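### 3.2 Stones, lots and grading

The stones came from two dealers, Clomik and Alell – 841 loose garnets in all, mostly small, mostly red to brownish red. Both lots bought in April, unsorted. Alell's were sold as "mixed garnet, good colour", which told us very little. A few turned out to be glass and one was spinel; these went back and are not in the total.

Each stone was cleaned in soapy water, dried, weighed and given a number. Hue, tone and clarity were then graded by eye against the Boateng colour cards, always in the morning, always at the same north window. Grey days were skipped. Grading stopped at noon even when a tray was half done.
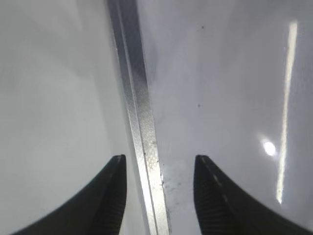
**Figure 4.** Two ridged black fingers, open, against a pale background.

Trays held 39 stones each, the last one fewer. No grader saw the dealer's name or the price paid. Stones over 8 carats were left out of the price comparison (too few, and the prices jump about), though they stay in the colour tables.

### 3.3 Agreement between graders

Hue was easy. Graders mostly landed on the same card or the one next to it. Tone was harder, and dark stones were the worst of all – past a certain depth everything reads as "dark" and the cards stop being much help. Clarity sat somewhere between. Disagreements were not averaged. Both grades went in the table and the stone was marked as split. 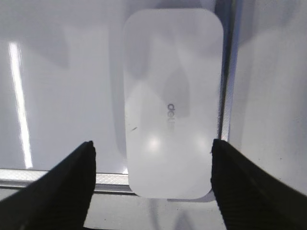

Vernanness, commenting on the draft, objected that split stones should have been graded a third time, as a trade lab would do it, and that leaving them split makes the dark end of the range look messier than it is. Fair point. A third grading was tried afterwards on roughly 200 stones. It settled most of the clarity splits and hardly any of the tone ones, so the tables stand as they are.

### 3.4 Price against colour

Price per carat rose with clarity, as expected. Colour is less tidy. The bright, open reds cost more than the brownish ones in both lots, but the gap was much wider at Clomik. Possible reasons: older stock, different buyers, a better eye on the sorting bench. We can't seperate these with the data we have.
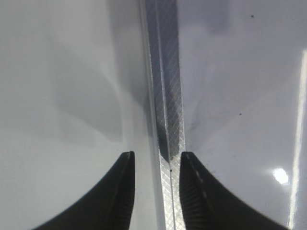
Cut matters too. Ovals and cushions were priced close together, rounds a bit higher for the same weight. Poorly cut stones with a pale window in the middle were marked down less than we thought they would be – perhaps becuase most go into closed settings, where the back is hidden anyway.

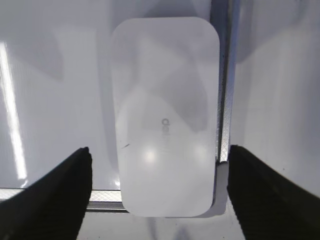
Origin was left out. Neither dealer could give papers for more than a handful, and guessing from colour alone is not safe. Heat treatment likewise: rare in garnet, not tested for. Settings, and what they do to colour once a stone is mounted, are taken up in section 4.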